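Week 6 Notes: Choosing a Grasp When the Scene Is a Mess

Okay, so last week we got as far as "the perception stack gives you a list of objects with poses" and I sort of waved my hands at what comes next. This week is what comes next. You have a pose, you have a hand, and you need to decide where the fingers go. It sounds small. It eats most of the runtime and nearly all of the debugging, so get comfortable.

Reading first: chapters 3 and 4 of the course pack, and the README in the Mirari repo (the planning one, not the simulator one – I know the folder names are confusing, I'll fix them in July).

1. Where candidates come from

Mirari samples grasp candidates on the object's point cloud. By default it makes 200 per object, and each one is a hand position, a hand orientation and a finger opening. Most of them are terrible! That's fine. Sampling is cheap and the filter after it is fast, so we'd much sooner throw away a big pile of bad ideas than miss the one good one.

A few of you asked in lab why we don't just store one good grasp per object and reuse it every time. You can, and for a mug on a bare table it works great. But a stored grasp knows nothing about the walls next to the mug. Put that same mug down in a sink and the grasp you liked may want the wrist to pass straight through the rim.

2. The filter

Three checks, in this order:

Reach. Can the arm get there at all? We run inverse kinematics and drop anything with no solution.

Collision. Does the hand or forearm touch something it shouldn't, on the way in or once it's there? Remember to check the approach, since a final pose can be clean when the path to it isn't.

Margin. How close does the arm get to its joint limits? We keep candidates with more than 15 degrees to spare at every joint. You can turn this down in the config, but please don't do it on the real hardware without asking me.

When I ran my kitchen test set through Mirari, the sampler struggled most with things made of slats or bars. Lots of thin edges, lots of gaps, and the surface normals go wild. The fix in the current branch is to fit simple boxes to the long pieces before sampling, which is crude and which I'm a little embarrassed by, but it does the job.

3. Carried objects change the robot

This is the part people forget, and I forgot it too the first time I wrote one of these planners. Once the hand closes on something, that something is part of the robot. Your collision model has to grow. In Mirari you call attach_object() and give it the mesh and the hand frame, and from then on every check includes it. Call detach_object() when you let go, or the planner will carry a ghost around for the rest of the session and refuse to go near anything.

And if there's a second thing sitting in the first thing (glassware in a rack, say) you attach both. Then you also want an orientation limit, so the planner won't pick a lovely short path that tips everything over. Look at tilt_limit in the constraints file. A tight limit makes planning slower and sometimes kills every path, so you'll be trading one against the other all week.

Glass deserves its own warning. Depth sensors often see right through it, so the glass may be missing from your point cloud completely. In the Stusden perception module there's a mask step that finds clear objects in the color image and fills in a rough shape. Turn it on. It's off by default for speed.

4. Two arms, one plan?

Short version: we plan for one arm and treat the other as an obstacle that stays put. It's not elegant. If the idle arm is hanging out in front of something you'll need to reach later, such as a door or a drawer, move it somewhere sensible first and then plan. We'll do proper two-arm planning after the break.

5. Lab task

Load the scene file sink_355 and get the left hand to grasp the rack and lift it clear of the basin. You need to turn in:

- your config file
- the log with the number of candidates left after each check
- 2 failed plans, with a sentence or two on why each one failed

I care about the failed plans the most, so don't pick boring ones. Submit by 23rd May, before lab starts, and bring your laptop charger because the outlets by the window are dead again.

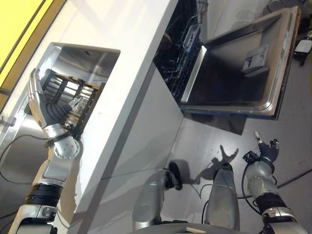

Fig. 1. Left hand holding a slatted rack at an angle inside a sink, with the dishwasher open nearby.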